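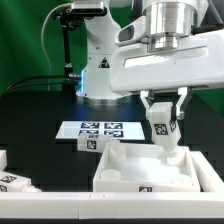
A robot that puts furniture together has to know where every part is before it can pick anything up. Your eyes and brain do this job so fast that you don't notice. A robot has to do it with software, and the software likes clues. Look for the small black-and-white squares on the white blocks, the tray and the flat board. They are called fiducial markers, and each one works a bit like a name tag.

How does the software read a tag?

First it searches a camera picture for square shapes. Then it checks the pattern of black and white inside each square. The pattern tells it which tag it has found.

Next comes some geometry. A square looks smaller when it is far away, and it looks squashed when it is turned to one side. The program already knows the real size of the tag, so it can work out how far away the part is and which way it is tipped.

Why put tags on more than one side?

Parts get turned over. If one tag is hidden, the camera may still find another -- and one good tag can be enough.

What happens next?

Another program, called a planner, chooses a path for the arm. It might test 148 paths and throw out any that would bump into something. Then the controller moves the arm along the path in tiny steps, checking its position after each one.

Written by Đức La for Rinlow, ages 8 to 12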